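Greifer-Set Plovell für Tischroboter

Ich hab das Set eigentlich für mich selbst gebaut — in der Gemeinschaftswerkstatt Dramska, abends nach der Arbeit. Inzwischen gibt's das als Bausatz, und ja, ich freu mich riesig drüber!

Drin sind zwei Finger in Schwarz, der Adapterflansch, 5 Schrauben (eine als Reserve, die rollen bei mir immer unter die Werkbank) und 1000 mm Kabel. Das Kabel bitte in einem großzügigen Bogen verlegen, sonst zieht's am Handgelenk.

Gewicht: 400 g
Artikelnr.: 1476
Lieferbar ab Juli

Am liebsten übe ich mit Stoff — der gibt nach, und man kann beim Zudrücken ruhig mal danebenliegen.

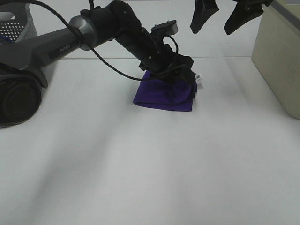

Arm mit Aufdruck PIPER, Greifer im lila Tuch

Fragen zum Einbau? Schreibt mir einfach, ich antworte meistens am selben Abend.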